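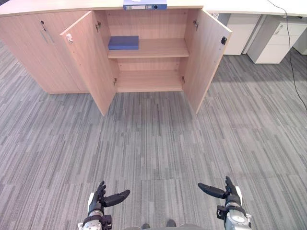

Zwischenbericht an die Chuang-Stiftung
Vorhaben: Wanderweg auf der alten Kleinbahntrasse Tekier–Porkley
Stand: Samstag, 6. Februar 2021

Sehr geehrte Damen und Herren,

der letzte Bericht schloss mit dem Satz, im Herbst werde der Weg »im Wesentlichen begehbar« sein. Wir haben den Satz seither mehrfach gelesen und bitten, das Gewicht auf »im Wesentlichen« zu legen.

1. Stand der Arbeiten

Abschnitt 1, vom ehemaligen Bahnhof Tekier bis zum Steinbruch, ist fertig. Die Decke ist verdichtet, das Wasser läuft zur richtigen Seite ab, und die Bank am Kilometerstein steht. Sie blickt auf die Rückwand eines Getränkemarktes. Bei Antragstellung stand dort eine Wiese.

Abschnitt 2 führt durch den Einschnitt bei Terkley und hat uns das Jahr gekostet. Unter dem Brombeerbewuchs lagen noch 115 Schwellen, die laut Bestandsplan seit der Stilllegung verschwunden sind. Alte Schwellen sind mit Teeröl getränkt und gelten als gefährlicher Abfall. Sie dürfen weder verkauft noch verschenkt noch als Beeteinfassung in einem Vorgarten wiedergefunden werden, was wir vorsorglich auch den Anliegern mitgeteilt haben, von denen einer danach sein Beet neu anlegte. Die Entsorgung ist abgeschlossen, der Nachweis liegt bei.

Abschnitt 3, vom Einschnitt bis zur Brücke am Ortsrand von Porkley, ist freigeschnitten und abgesteckt. Gebaut wurde noch nichts. Der Boden ist seit Wochen entweder gefroren oder flüssig, und der Unternehmer fährt bei beidem nicht hinein.

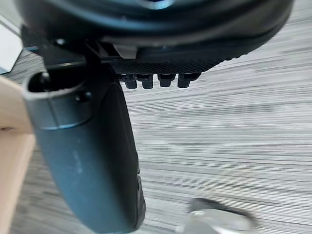

Die Brücke selbst wurde geprüft. Das Gutachten umfasst viele Seiten und kommt zu dem Schluss, dass sie Fußgänger trägt. Einen Zug trüge sie vermutlich auch noch, das war aber nicht beauftragt. Das Geländer ist zu niedrig, und zwar um eine Handbreit, und muss auf ganzer Länge ergänzt werden. Der Denkmalschutz wünscht, dass die Ergänzung als solche erkennbar bleibt. Die Gemeinde Porkley wünscht, dass man sie nicht sieht. Ein gemeinsamer Ortstermin steht aus.

2. Beschilderung

Die Texte der Tafeln sind geschrieben und gesetzt. Strittig war bis zuletzt, wie die Bahn hieß. In Tekier sagt man Tekierer Bahn, in Porkley Porkleyer Bahn, und beide Orte können Fahrpläne vorlegen, die ihnen recht geben, je nachdem, wo der Fahrplan aushing. Auf den Tafeln steht jetzt »die Kleinbahn«. Dagegen hat bislang nur Terkley protestiert, wo man sich gar nicht erwähnt fühlte. Terkley bekommt eine eigene Tafel am Haltepunkt. Der Haltepunkt bestand aus einem Pfahl und einer Laterne, der Text ist entsprechend knapp.

Beim Wegelogo haben wir uns für die Silhouette der alten Lok entschieden. Der erste Entwurf wurde in der Bürgerversammlung übereinstimmend als Bügeleisen gelesen. Der zweite Entwurf hat einen höheren Schornstein.

3. Mittelverwendung

Die Wegebauarbeiten in Abschnitt 1 blieben im Ansatz. Die Entsorgung der Schwellen war nicht veranschlagt und wurde aus der Position »Unvorhergesehenes« bezahlt, die damit ihren Zweck erfüllt hat und leer ist. Für das Geländer fehlen nach heutigem Stand 3000 Euro. Wir schlagen vor, diesen Betrag aus der Position »Eröffnungsfeier« umzuwidmen. Eine Feier in der beantragten Größe wäre auf absehbare Zeit ohnehin nicht genehmigungsfähig, und die Blaskapelle probt seit dem Frühjahr einzeln. Den Umwidmungsantrag finden Sie in Anlage C, diesmal auf dem richtigen Formular.

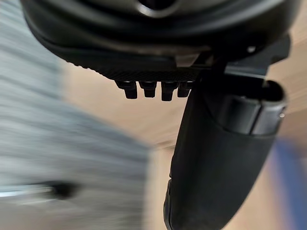 Vier kleine schwarze Stifte unter einem fein geriffelten Band.

Ihre Rückfrage zu den Fahrtkosten beantworten wir wie folgt: Die doppelt abgerechnete Fahrt nach Porkley hat tatsächlich zweimal stattgefunden, am selben Tag. Beim ersten Mal fehlte der Schlüssel zur Schranke.

4. Naturschutz

Im Einschnitt leben Zauneidechsen. Das war bekannt und berücksichtigt. Neu ist, dass sie den Schotterhaufen, der als Baumaterial für Abschnitt 3 dort abgelegt wurde, der eigens angelegten Ersatzfläche vorziehen. Nach Auskunft der Behörde ist der Haufen damit Lebensraum und bleibt liegen. Wir haben neuen Schotter bestellt. Er wird mit Folie abgedeckt geliefert und noch am selben Tag eingebaut, sofern die Eidechsen und der Unternehmer mitspielen.

5. Weiteres Vorgehen

Sobald der Boden trägt, beginnt der Ausbau in Abschnitt 3. Die Tafeln werden gleichzeitig aufgestellt, damit der Erdbohrer nur einmal gemietet werden muss. Das Geländer folgt nach dem Ortstermin und Ihrer Entscheidung zu Anlage C. Als Termin für die durchgehende Freigabe nennen wir den Juni. Auf den Zusatz »im Wesentlichen« verzichten wir, auf die Angabe eines Tages ebenfalls.

Benutzt wird der Weg übrigens schon. Trotz Absperrung gehen auf Abschnitt 2 täglich Leute mit Hunden spazieren, und im Gemeindebüro ist die erste Beschwerde über den Zustand der Strecke eingegangen. Wir haben sie zu den Akten genommen und den Bauzaun wieder aufgestellt.

Mit freundlichen Grüßen
Projektbüro Kleinbahnweg, Tekier

Anlagen: A Entsorgungsnachweis, B Brückengutachten (Kurzfassung), C Antrag auf Umwidmung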